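May 26, 2022

Spent most of the morning on the equipment list with Bimla Pant and we're nearly there (hooray). The Irnside quote for the second pair of hand-held grippers came back at £3074, which is steep, but Dhillon can't deliver before November and I don't fancy waiting that long! Bimla wants spare cables in the same order, 20 of them at £11 each. Fine by me, we get through them like biscuits.

Still stuck on a new table for the Sirau bay. Cladside want £469 for the one with the adjustable legs. I'd sooner keep the old one, put fresh foam board on top and spend the money on more acrylic boxes. Bimla disagrees, so we'll measure up again before I sign anything.

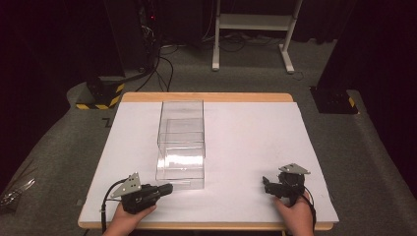 Clear box on the white board, both grippers in hand.

To do: ask Irnside if the brackets are included or extra. Chase Dhillon for a written lead time anyway.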